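# Wanted: sorters and menders for used denim and quilts
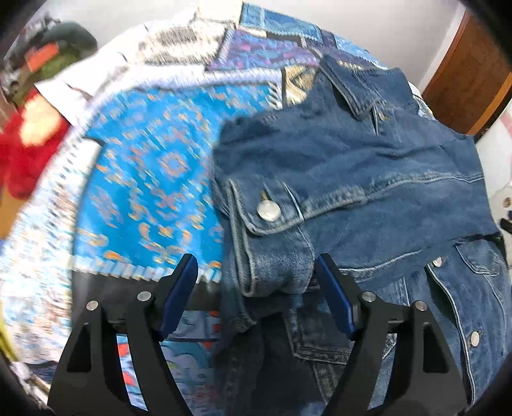
*A denim jacket and a patchwork quilt. The cuff shows the wear we mean below.*

Feb 24, 2018

Dal Bello is a small workshop for used clothes and home textiles. We receive jackets, jeans, bedcovers and curtains from private homes, and we make them ready for a second owner. For the coming season we look for two persons for sorting and one person for mending.

**The work of the sorter**

You open the bags, you look at each piece and you decide where it goes. For a denim jacket this means you check the cuffs, the collar, the pocket flaps and all the buttons. Worn edges are not a problem for us, many customers even like them. A torn buttonhole must go to the mending table. For quilts you check every seam between the patches, also on the back side. Please fold the piece again when you are finished with it.

**The work of the mender**

You repair seams, change metal buttons and close holes in patchwork. You should know how to sew by hand and with a machine. For denim you need some patience, as the fabric is thick where it is doubled. We have thread in many colors, but if you prefer your own needles you are free to bring them.

**What we offer**

- 21 hours per week for sorters, 16 hours for the mender
- Contract until the end of June, longer is possible
- Training in the first days with Rebecca Bortolotti, who leads the mending table
- 30 percent discount on everything in our shop

**What we ask**

You can stand for a longer time and carry a full bag up one floor. You have no strong allergy to dust. Experience in a shop or laundry is welcome, but for sorting it is not required. English or Italian is enough to work with us.

**How to apply**

Write a short letter to Arturo Morelli and tell us which of the two jobs you want. A long CV is not necessary. Menders are kindly asked to bring one repaired piece to the interview, it can be something from your own closet. You can leave the letter at our shop counter or give it to Knut Eichhorn at the delivery door. We answer every letter, also when the answer is no.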